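Laundry basket

A laundry basket is an open or lidded container used for keeping clothes and household textiles before washing, and for carrying them between the bedroom, the washing place and the place of drying. In American usage the word hamper is often given to the taller type with a lid, which stays in one room, while basket means the lower and wider type which is carried. The difference is not strict, and many shops use both words for the same article.

Materials

The oldest laundry baskets in northern Europe were made from willow rods. The rods were cut in winter, sorted by thickness and soaked before the work began. Rods with the bark left on gave a brown basket, and peeled rods gave a pale one. For linen the pale type was preferred, as bark can leave a stain on damp cloth. Rattan came later as an imported material and made lighter frames possible. Today baskets are also made of plastic, cotton rope, paper cord, seagrass, wire and canvas.

Woven baskets let the air pass through the sides. This is useful when clothes are slightly damp, for example after sport. A closed plastic container keeps the moisture inside, and the textiles may begin to smell after one or two days. On the other hand, plastic can be wiped clean and does not catch threads. Knitwear and thin stockings are easily pulled by a broken end of a rod, and for this reason many woven baskets are sold with a cotton lining, fastened with ribbons or buttons at the rim.

Form and size

The round form is the simplest to weave and has no corners where small items can hide. The oval form is easier to carry against the hip. Rectangular baskets stand better against a wall and are common in small apartments. A basket for one person is usually low enough that the bottom can be reached without bending far into it. Family baskets can hold 80 liters or more, but when they are full of wet towels they are too heavy for most people to lift.

The weaver Unnur Hafstein, who taught basket making in the town of Sernville, divided household baskets into 3 groups: those that stand, those that are carried, and those that are dragged. According to her course notes, only the second group needs real handles. The rim is the part which is worn first, and she advised her pupils to use the thickest rods there.

Use in the household

Clothes are commonly put into the basket unfolded. Some households have one basket for everything and sort on the washing day, and others keep two or more baskets, for light and dark textiles. In the mixed basket, black and white garments lie together until they are sorted. 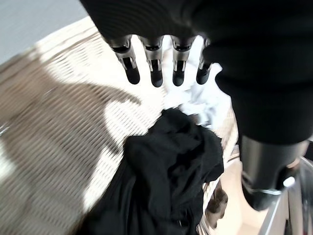

Dry garments of different colors can stay together without harm. The risk comes with moisture, above all when a new dark garment lies against a pale one. Towels and kitchen cloths should therefore be dried before they go in. Pockets are best emptied at the same time, and zippers closed.

The same basket is often used for clean laundry too. Lorraine Rudd, in her household manual "The Uvico Home Book", recommends a separate one for this purpose, or at least a clean sheet laid in the bottom. In houses with a clothesline the basket is placed on the ground during hanging, and small feet or a raised base protect the weave from wet grass.

Care

Willow and rattan become brittle in very dry rooms, especially near a radiator. A light spray of water, once or twice in the heating season, keeps the rods flexible. Dust is removed with a soft brush or with the vacuum cleaner. Painted baskets should not be soaked. After any washing the basket must dry completely, upside down and away from strong sun. Loose ends can be cut off with side cutters or pushed back into the weave, and a damaged handle can be wrapped with new cane.

See also

Clothesline
Clothespin
Hamper
Wickerwork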